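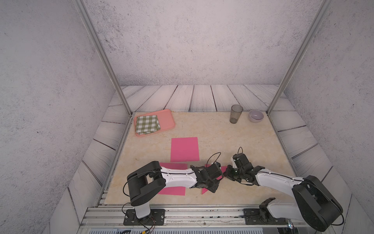 首都をなくした町の、長い午後

サルヴァドールの坂道で、引っ越していった都の話を聞く

日曜の朝のサルヴァドールは、鐘の音が多すぎて、どれがどこの教会のものなのか、よそ者の耳ではとても聞き分けられません。宿の主人に尋ねると、あれはサン・フランシスコ、いや待てよ、今のはもっと下の方だな、と首をかしげて、結局コーヒーのおかわりを注いでくれました。地元の人でもそんな具合なのだから、気にしないことにして坂を下りはじめたのですが、石畳がまだ夜の雨で光っていて、三歩進んでは立ち止まり、また三歩、という情けない歩き方になりました。

この町がかつてブラジルの首都だったことは、日本ではあまり知られていないかもしれません。ブラジルの首都といえばブラジリア、少し詳しい人なら「その前はリオデジャネイロでしょう」と言ってくれます。けれども、その前の前がある。十六世紀の半ばにポルトガル王室が総督を送りこみ、崖の上に役所と大聖堂を建てさせて、二百年あまりのあいだ植民地の頭の役をつとめさせたのが、ここバイーアのサルヴァドールでした。それが一七六三年、都はリオへ移されます。

私が知りたかったのは、移された側ではなく、置いていかれた側の話です。首都が去ったあとの町では、翌朝、人は何をしたのだろう。パン屋は店を開けたのか。役人の家の大家は、空いた部屋をどうしたのか。学校で習う歴史では、都が移ると視線も一緒に移ってしまって、あとに残った町はそれきり教科書に出てこなくなります。京都のことを思えば、残った町にも長い長い時間があったはずだと、日本の読者ならすぐに見当がつくのではないでしょうか。

そんなことをぼんやり考えていた頃に、地方史の小さな雑誌『ムンディス(Mundis)』で短い文章を読みました。書いたのはマルレーネ・アマラウという人で、自分の家に伝わる商売の帳面と手紙の束のことを、ずいぶん遠慮がちに紹介していました。編集部あてに手紙を出したら、十一月なら家にいますよ、ジャカランダはもう散っていますけれどね、という返事が来て、それで私はこうして坂を下りているわけです。

坂の上と坂の下

サルヴァドールは上下に分かれた町です。上の町には役所と教会と大きな屋敷があり、下の町には港と倉庫と商人がいる。間には崖がそびえていて、今でこそ大きなエレベーターが人を運んでくれますが、昔は荷物も人も、急な坂をのぼるか、巻き上げ機で吊り上げてもらうかでした。身分のある人は輿に乗りました。担いだのは、アフリカから連れてこられ、奴隷とされた人々です。

この町の話をするとき、そこを脇に置いて先へ進むことはできません。砂糖も、煙草も、教会の天井の金も、港の荷揚げも、みなその人たちの労働の上に乗っていました。都が移る移らないという話は、記録の上ではほとんど役人と商人の言葉で残っています。輿を担いでいた人が都の移転をどう聞いたのか、それを書きとめた紙は、私の知るかぎりごくわずかです。この文章もまた、残った紙をたよりに書くほかないので、その偏りは最初にお断りしておきたいと思います。

アマラウ家は下の町の商家でした。マルレーネさんの今の住まいは上の町の、それも少し北に寄った静かな通りにあって、緑色の鎧戸の奥から「開いてますよ、押して、もっと強く」という声がしました。扉は湿気で膨らんでいて、肩で押してようやく開きました。

「先祖は上の町に住みたくて住みたくて仕方がなかったんです」と、彼女は椅子をすすめながら言いました。「それなのに、越してきたのは都がなくなってからなの。家賃が下がったから」

いい話だなあと思って、私はもうそこで満足しかけたのですが、もちろん話はそれからでした。

なぜリオだったのか

都を移すという決定は、ある朝突然に降ってきたものではありません。まず金があります。十七世紀の終わり頃から、内陸のミナス・ジェライスで金が見つかり、やがてダイヤモンドも出ました。砂糖で生きてきた北東部から、人も資本も目に見えて南へ流れていきます。金は山を越えてリオの港へ下ろされるようになり、王室としては、その出口のところに目の利く役人を座らせておきたい。抜け荷は多く、税は取りはぐれ、リスボンの宮廷は苛立っていました。

次に南の国境です。今のウルグアイにあたるラプラタ川の岸に、ポルトガルはコロニア・ド・サクラメントという拠点を構えていて、対岸のブエノスアイレスにいるスペイン側と、取ったり取られたりを繰り返していました。ヨーロッパで七年戦争が起こり、その終わり近くにポルトガルも巻きこまれると、争いは南米にも飛び火します。バイーアからラプラタまでは、帆船の時代にはなんとも遠い。命令を出した頃には事情が変わっている、ということがいくらでもありました。パリで講和が結ばれたのが一七六三年ですから、都の移転と同じ年です。南に重心を移したいという考えは、地図を見ればよくわかります。

それから、リスボンの政治の事情もありました。大地震のあと、都の再建を一手に引き受けて力をふるった大臣が、植民地の仕組みにもあれこれ手を入れていた時期です。イエズス会が追放され、学校が閉まり、会の持っていた土地や建物が人手に渡りました。サルヴァドールでも、それは都の移転より先に起きたことで、町の人にしてみれば、見慣れたものが一つまた一つと欠けていく年月の中に首都のこともあった、というふうに感じられたのかもしれません。

郷土史を長く教えてきたジェルヴァジオ・ケイロスさんは、このあたりを説明するとき、机の上の消しゴムやら眼鏡入れやらを動かします。眼鏡入れがミナスの金山で、消しゴムがリオ。ではサルヴァドールはどれですかと聞くと、少し考えて、インク瓶を机のへりに近いところへ置きました。

「よく、没落したと書かれるでしょう。私はあの言葉があまり好きではないんです。副王がいなくなった。それは大きい。役職も、それにぶら下がる仕事も減った。けれども大司教は残ったし、控訴の裁判所も残った。港も残った。船は来つづけた。没落というのは、船が来なくなった町に使う言葉だと私は思いますよ」

手紙の束

アマラウ家の手紙は、布の表紙をつけた二冊の綴りになっていました。もとはばらばらだったものを、何代か前の人が、おそらくは虫食いに困り果てて綴じたのだそうです。綴じ方がまた素人仕事で、頁の順が前後していたり、余白に買い物の覚え書きがあったりして、マルレーネさんは順番を直すべきかどうか長年迷った末に、そのままにしてあります。

「並べ直すと、読みやすくなるでしょう。でも、綴じた人のことがわからなくなるから」

書き手の多くは、下の町で煙草と砂糖を扱っていた当主と、リスボンへ修業に出ていた甥です。ふたりの手紙は、政治の話を期待して読むと拍子抜けします。箱が足りない。湿気で葉が傷んだ。リスボンの問屋が量り方をごまかしている。叔母の膝が悪い。甥は甥で、靴が高い、寒い、バターがくさいと、若い人らしい不満を延々と書きつらねています。

そこへ、都の話が混じります。当主の手紙に、こんな一節がありました。マルレーネさんに読み上げてもらい、私がその場で日本語にしたものですから、調子は少し変わっているかもしれません。

「副王はもうこちらへはおいでにならず、リオに住まわれるとのことだ。上の町の者たちは葬式のような顔をしている。仕立屋が気の毒だ。蝋燭屋はもっと気の毒だ。煙草のほうは変わりない」

煙草のほうは変わりない。私はこの一行がすっかり気に入ってしまって、滞在のあいだ何度も手帳を開いては読み返しました。嘆いているようでもあり、強がっているようでもあり、商人としてただ事実を書いただけのようでもある。実際、この地方の煙草は、その後も大西洋を渡りつづけました。渡った先の一つは西アフリカの海岸で、帰りの船に乗せられたのは人間です。変わりない、という言葉の中にはその航路も入っている。マルレーネさんは読み終えて、しばらく綴りを閉じずにいました。

「この人の字はきれいなんです。子どもの頃は、字がきれいだから立派な人だと思っていました」

仕立屋と蝋燭屋

それにしても、なぜ仕立屋と蝋燭屋だったのでしょう。この疑問を抱えてケイロスさんのところへ戻ると、待ってましたとばかりに話してくれました。

副王のいる町というのは、儀式の町でもあります。王家に子が生まれれば祝い、誰かが亡くなれば弔い、着任があり、離任があり、聖体の行列がある。そのたびに役人たちは服を新調し、参事会の面々は黒い上着の襟を直し、窓という窓に明かりがともされる。蝋燭はその町でいちばん先に儲かり、いちばん先に困る商売なのだそうです。

「儀式は教会にも残りましたから、蝋燭屋がみな店をたたんだわけではないでしょう。ただ、付けで買う客が、ごっそり南へ行ってしまった。払わないまま行った人もいたはずです。これは私の想像ですがね、想像にしては自信がある」

借金を残して転勤する役人。どこの国のいつの時代にもいそうで、聞いていて妙に胸が痛みました。私の祖父は県庁所在地で洋品店をしていて、三月の終わりになると、あの課長さん、まだ払ってくれてないんだよ、とこぼしていたものです。話がそれました。

教会の蝋燭といえば、町には蝋燭を扱う古い店がまだ何軒かあって、私もそのうちの一軒に寄りました。店番をしていたのはエメルソン・サレスさんという若い人で、歴史のことを聞きに来たと告げると、うちは新しいですよ、ひいじいさんの代からです、と申し訳なさそうにします。十分に古いと思うのですが、この町では新しいほうに入るらしい。蝋燭は細いのを二本買いました。旅の荷物の中で見事に曲がってしまい、今は私の机の引き出しに、くの字になって入っています。

リオの側から見ると

公平を期すために、もらったほうの町の事情も書いておきます。

都になったといっても、リオはその時点で、宮殿がずらりと並んだ立派な町だったわけではありません。沼地が多く、通りは狭く、水の便にも苦労がありました。山から水を引く白い水道橋はもうできていて、今も観光客が見上げていますが、それで何もかも片づいたのではなく、役所も住まいも足りない。副王は総督の館だった建物に入り、役人たちはつてを頼って部屋を探しました。

リオ側の史料を調べているタルシジオ・メデイロスさんとは、電話で話しました。早口で、よく笑う人です。「バイーアの人は、都を取られたと言うでしょう。リオの人は、都が来たせいで家賃が上がったと言っていたんです。どちらも怒っている。喜んだのは大家だけ」と言って、また笑います。

アマラウ家は、都の去った町で安くなった家に移り、リオの誰かは都の来た町で高くなった家を出た。電話を切ってから、その二つの引っ越しのことをしばらく考えていました。歴史の本では矢印一本で済むところを、実際には鍋や寝台や、ひょっとすると鶏まで抱えた人たちが、あちらこちらで動いていたわけです。

メデイロスさんにはもう一つ、書類のことを教わりました。役所が動けば紙も動きます。けれど全部は動かない。持っていくもの、写しを作って原本を残すもの、そのうち送ると言って送らないもの。研究者にとってはこれがたいへんな悩みの種で、ある訴えの前半がサルヴァドールに、後半がリオに、そして判決の写しはリスボンにある、などということが起こります。

「海を渡らないと、一つの隣人争いの結末がわからない。しかも渡ってみたら、そこだけ虫に食われているんです」

英語の綴りの謎

手紙の束の中で、私がいちばん首をひねったのは、英語の名前でした。甥がリスボンから寄こした手紙に、カステッド(Casstead)とストンドサイド(Stondside)という二つの名が繰り返し出てくるのです。人の名なのか、店の名なのか、船の名なのか、前後を読んでもはっきりしません。「カステッドは布を約束したが、ストンドサイドが先に着いた」とあって、これでは何が何やらです。

当時のリスボンにはイギリスの商人が大勢いました。ポルトガルの葡萄酒とイギリスの毛織物を取り引きする条約が世紀のはじめに結ばれて以来、ブラジルの金はポルトガルを通り抜けてロンドンへ行く、などと皮肉を言われたほどです。アマラウの甥も、その界隈で布を仕入れて故郷へ送ろうとしていたのでしょう。

マルレーネさんは、カステッドが商人でストンドサイドは船だと考えています。ケイロスさんは二軒の店だという説です。港の記録に詳しいレイナルド・カヴァウカンチさんにも意見を求めたところ、聞き取ったとおりに書いた綴りだろうから、英語として正しい名を探しても無駄かもしれない、と慎重な返事でした。ポルトガル語を話す若者が、英語の名を耳で覚えて手紙に書く。私たちが外国の地名を片仮名にするのと同じで、もとの音からだいぶ離れたところに着地していることもあるわけです。

この三人はもう長いつきあいで、ストンドサイドのことになると毎回もめるらしく、私が同席した夕食の席でも、魚の煮込みが運ばれてきてからしばらく誰も手をつけませんでした。ヤシ油とココナツミルクの匂いが立ちのぼって、私は気が気ではなかったのですが、客の身で先に食べるわけにもいかず、船説に一票、と小声で言ってみました。マルレーネさんが大きな匙で、私の皿にいちばんに取り分けてくれました。

残ったもの

カヴァウカンチさんは次の日、港のあたりを一緒に歩いてくれました。埋め立てで海岸線がずいぶん先へ出ているので、昔の水際をたどるには、いま建物が並んでいるところを縫うように歩くことになります。ここで荷を揚げていた、と彼が足を止めたのは銀行の横の路地で、椅子を出した男の人がラジオを聞いていました。

「都が移ってからも、この港はずっと忙しかったんですよ」と彼は言います。世紀の終わりには、カリブ海のフランス領で、奴隷とされていた人々が立ち上がって自らを解放し、世界の砂糖の値が跳ね上がりました。バイーアの農園主たちは、これを商機と見てサトウキビ畑を広げます。首都でなくなった町が、首都でなくなってからのほうが稼いだ時期がある。そして稼ぐほどに、海を渡って連れてこられる人の数も増えました。栄えた、と一言で書いてしまうには重すぎる繁栄です。

同じ世紀末には、この町で仕立職人や兵士たちが共和国と平等を求める張り紙をして、厳しい弾圧を受ける事件が起こっています。「仕立屋の反乱」とも呼ばれるこの出来事の中心には、アフリカ系の血を引く自由民の人々がいました。当主の手紙で気の毒がられていた仕立屋の、息子や弟子の世代にあたります。手紙の仕立屋とこの人たちがつながっているなどと言うつもりはありませんし、証拠もありません。ただ、客が南へ去ったあとの店先で、針を動かしながら人が何を話していたか、私はやはり想像してしまいます。

さらに時代が下って、ブラジルがポルトガルから独立したとき、バイーアではポルトガル軍がサルヴァドールに居座り、地元の人々が長く戦って町を取り戻しました。その日を祝う七月二日の祭りは、今も町でいちばん熱い行事の一つです。独立といえば九月、というのは南の都の暦で、こちらにはこちらの日がある。ケイロスさんはこれを話すとき、声が一段大きくなりました。

「副王がいなくなっても、町は自分で記念日を作ったんです」

夕方の坂

最後の日、もう一度マルレーネさんを訪ねました。扉はあいかわらず重く、私は今度は声がかかる前に肩で押しました。彼女は綴りの二冊目を開いて、見せ忘れていた頁があると言います。

当主の晩年の手紙で、宛て先は、もうとっくにリスボンから帰ってきて隣町で店を構えている甥です。字はだいぶ震えています。上の町の家に移ったこと、風はよく通るが坂がつらいこと、窓から湾が見えること。それから、こう続きます。

「この家には以前、副王の書記が住んでいたそうだ。戸棚に封蝋の跡がある。おまえの叔母は、削り落とせと言う。わたしはまだ削っていない」

戸棚はどうなったんですか、と聞かずにはいられませんでした。マルレーネさんは肩をすくめて、家はその後二度売られて、戸棚がどこへ行ったのかはわからないのだと言います。今の彼女の家は、それとはまた別の家です。けれどもどこかの骨董屋で赤い染みのついた戸棚を見ると、つい引き出しを開けてしまうのだそうで、先月も一つ、買いもしないのに開けてきたところでした。

帰りぎわに、庭のピタンガの実を紙袋に入れて持たせてくれました。小さな南瓜のような形をした赤い実で、口に入れると甘くて、それから少し松のような匂いがします。坂の途中の石段に腰かけて、湾に向かって食べました。下の港からは対岸の島へ渡る船が出るところで、待っている人の列に、大きな荷物をかついだ物売りが声をかけて歩いていました。サン・フランシスコのものか、もっと下のものか、また鐘が鳴りはじめて、私はやっぱり聞き分けられないまま、種を紙袋の隅に集めていました。

旅のメモ

上の町の旧市街は石畳の坂が多いので、底の滑らない靴をおすすめします。教会は昼どきに閉まるところがあり、日曜は礼拝の時間と重なると中を見て歩けません。下の町へはエレベーターで降りるのが楽ですが、夕方は混みます。雨は短く強く降ります。軒先で待っていればたいていやみますし、待っているあいだに誰かが話しかけてくれます。

マルレーネ・アマラウさんの手紙の紹介文は『ムンディス』に掲載されたもので、続きを準備中とのことです。カステッドとストンドサイドについて何かご存じの方がいらしたら、編集部までお知らせください。三人にお伝えします。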